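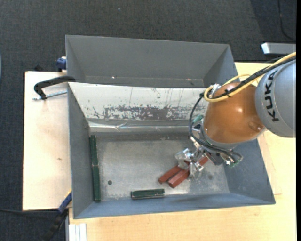
Grey metal bins with sloping walls, seen from above.

Dunine Storage Bin, Model 2168

The Dunine is supplied by Gramis for stores, workshops and packing areas. Each bin is finished in grey and may be ordered singly or in sets of 16. Lids are sold separately — please quote the model number. Orders received by November are delivered from the Drummond depot. Trade enquiries should be addressed to Fergus Hepburn, Sales Office.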